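19 Sep 2020, Vestdale room, bench by the window

Task for today: put the table things into the blue bin, both arms by remote control. Iara Barrientos drives, I write. The soft blue piece is still the difficult one, because the fingers must close near its end and the material folds a little.

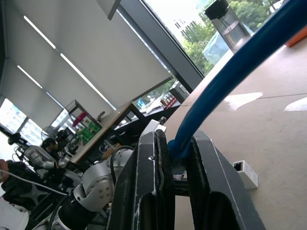

I asked Iara to go slower on the approach. In July we recorded 57 runs too fast and Fidel Cisternas had to throw away 7 of them. The delay of the left handle is 103 ms today, which I can feel but it does not disturb.

Start position for the next set: left gripper open, right one pointing down, bin near the right arm, racket and umbrella behind.
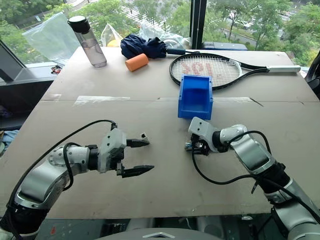 To do

Ask Fidel about the limit of 540 steps per run.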